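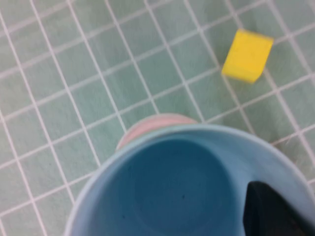

Kunststoffbecher waren bei uns lange ein Reizthema. Die alten aus der Kindergartenzeit hatten wir irgendwann alle entsorgt, verkratzt und mit diesem seltsamen Spülmaschinengeruch, und dann stand der Sommer vor der Tür und auf dem Balkon sollte bitte kein Glas mehr zu Bruch gehen. Also hab ich im Juli die Becher von Mitum bestellt, Serie Cania, zwei in Hellblau und zwei in Rosa. Beim Blau war ich zuerst skeptisch, auf der Shopseite sah das so nach Babyzimmer aus. In echt gefällt es mir richtig gut! Der Rand ist ganz pudrig und matt, und innen wird das Blau deutlich kräftiger, fast schon Richtung Türkis. Das Rosa dahinter ist auch schön gedämpft, eher kreidig als Bonbon.

Zur Größe: Die Becher sind breit. Also wirklich breit, meine Hand kommt gerade so rum, und ich hab keine kleinen Hände. Für Wasser und Saftschorle mag ich das sehr, für Kaffee überhaupt nicht, der wird darin viel zu schnell kalt. Müsli geht übrigens auch, der Boden ist flach und man kommt mit dem Löffel überall hin. Mein Mann isst inzwischen sein Abendeis daraus, was soll ich sagen.

Spülmaschine: ja, bisher immer oberer Korb, 32 Durchgänge hab ich mal überschlagen (wir spülen oft ...). Der Rand fühlt sich noch glatt an und die Farbe ist geblieben. Tomatensaft würde ich trotzdem lassen, der eine rosa Becher hatte danach einen leichten Schleier, den ich erst mit Natron wieder wegbekommen habe. Und man sollte die Dinger umgedreht einräumen und auch leicht schräg, sonst steht oben auf dem Boden eine Pfütze und die kippt einem dann schön über die Teller.

Was mich stört, ist das Stapeln. Frisch abgetrocknet geht es, aber sobald noch ein Rest Feuchtigkeit drin ist, saugen sie sich ineinander fest und man steht da und dreht und zieht. Die von Kneath, die meine Schwester hat, können das besser, sind aber auch teurer und es gibt sie nur in Grau und Beige. Wollte ich nicht.

Bestellt hab ich bei Narkach, Lieferung ging flott, Verpackung war nur Pappe - sehr angenehm. Von mir gibt es vier von fünf Sternen, den einen Abzug fürs Festsaugen. Zwei in Hellblau bestelle ich noch nach, die sind hier ständig in Gebrauch und Rosa bleibt meistens übrig.

29. August 2022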